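How I read a company's quarterly results in an evening

I started doing this when I bought my first handful of shares in Dikar, a mid-sized maker of electronic parts. The results came out, the headline said profit was up, and the price fell 8 percent before I'd finished my toast. I had no idea why! So I taught myself to read the thing properly, and this is the routine I've settled into. I'm not an adviser and none of this is a tip, just how I go about it at my own kitchen table.

You'll need the results statement itself, the one from the same quarter last year, and a pen. A spreadsheet is handy but I did without one for ages.

Step 1: Get the real document

Go to the company's own website and look for a page called Investors or something close to it. Download the full statement, not the slides. The slides are lovely and colourful and they show you the bits the company is proud of. The statement has the tables in it, and the tables are what you want.

While you're there, grab last year's one too. A lot of firms in this line have busy and quiet seasons, so comparing with the quarter just gone can make things look much better or much worse than they are. I put the two side by side on the screen and leave them there all evening.

Step 2: Write down revenue, then gross margin

Revenue is the top line, all the money from sales. For Dikar's July quarter it was 3,913 (the tables are in thousands or millions, and it says which in tiny letters at the top of the column, so do check, I once got myself very excited over nothing). The line to look for next is gross profit, which was 1,466. Divide the second by the first and you get a gross margin of a bit over 37 percent.

Do the same sum for last year. If revenue has gone up and the margin has dropped, the company may be cutting prices to shift stock, or paying more for its materials. If both have gone up, it's probably able to charge more, and I want to find out whether that's down to the firm or just a shortage that's lifting everyone.
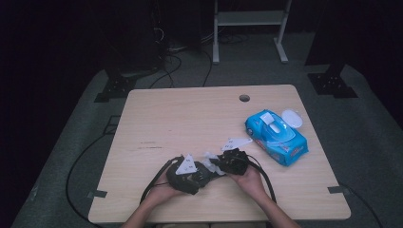
Two hand-held grippers over a pale wooden table.

Step 3: Look at inventory

I skipped this one for years and I wish I hadn't. Inventory is on the balance sheet, under current assets, and it's the stuff the company has made or bought but not sold yet. With parts makers it matters a lot, as last year's part can lose its value in a hurry.

What I do is compare how fast inventory grew with how fast revenue grew. Say sales are up 8 percent and inventory is up 21 percent. That's not a disaster all by itself (they might be stocking up for a big order) but I'd want to see it explained somewhere in the notes. If it isn't, I put a big question mark next to it.

Step 4: Find the cash

Profit and cash are different animals. Scroll to the cash flow statement and find the line for cash from operating activities. Then find what they spent on equipment and buildings, usually called capital expenditure or purchase of property, plant and equipment. Take one from the other.

A factory business can eat cash at a shocking rate when it's expanding. Gashi, which I followed for a while but never bought, had a new plant going up at Warville and the spending swallowed everything it earned for several quarters on the trot. Perhaps that was the right call. I just wanted to know it before I put money in, and the headline profit didn't give the slightest hint.

Step 5: Read the outlook slowly

The outlook (some call it guidance) is where they say what they expect next quarter, and it's very often what moves the price. Dikar's fall that morning was all about this paragraph. The quarter had been fine, but the forecast was lower than people had been hoping for.

Read last quarter's outlook as well and see how close they got. My friend Xolani Khumalo, who got me into all this at an investing club in Bradton, copies the old forecast in pencil next to the new result every single time. I've pinched the habit. After four or five quarters you get a decent feel for whether the managers are cautious types or cheerful ones.

Step 6: Watch for "adjusted"

If you see adjusted profit, look for the table that shows how they got there from the ordinary figure. Share awards and restructuring costs are the usual things left out. One restructuring is fair enough. When it turns up every year, I count it as a normal cost and put it back in.

Step 7: Write three sentences

What went up, what went down, what I don't understand yet. I keep mine in a notebook with the date at the top, and the next quarter I start by reading the third sentence.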